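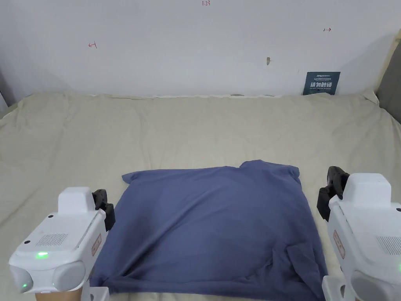
Civil defence: Jultbridge looks again at its shelter plan

3 min read

Jultbridge council has agreed to review its emergency shelter plan for the first time since the old district was wound up. The review follows a visit in July by Bohdan Ostapchuk and Vitalii Demchenko, who ran public shelters in the town of Hrynyshyn and now advise local authorities on preparing for attacks on power and water supplies.

The present plan lists 62 buildings as places of refuge. Council officers checked them over the spring and found that 10 have since been pulled down or turned into flats. Several more have basements that flood. The leisure centre at Indham, which was meant to take the largest number of people, has no generator.

Mr Demchenko told councillors that a shelter people cannot reach on foot is of little use. In Hrynyshyn the usual warning was 6 minutes, and most residents went to the nearest solid building whether or not it was on a list. He advised the council to mark smaller sites, street by street, and to print the map as well as putting it online.

Delwyn Halliday, who leads the opposition group, supported the review but questioned the cost. She said central government had asked councils to prepare for a wider war in Europe without saying who would pay. The council has set aside enough for the survey work and nothing beyond it.

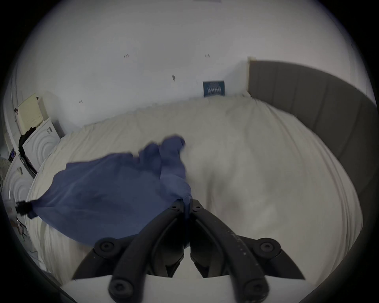

Blue cloth on a white duvet.

Defence spending was also raised at the meeting. Andri Hubmann of the Puvis policy group argued that home defence is treated as an afterthought when military budgets rise, and that allies in the Nordic and Baltic states have kept the two together. His paper on the subject runs to roughly 200 pages and can be read at Indham library.

A draft of the new plan goes to the full council in November. Residents can send comments in writing to the town hall, or hand them in at the front desk before 4 pm.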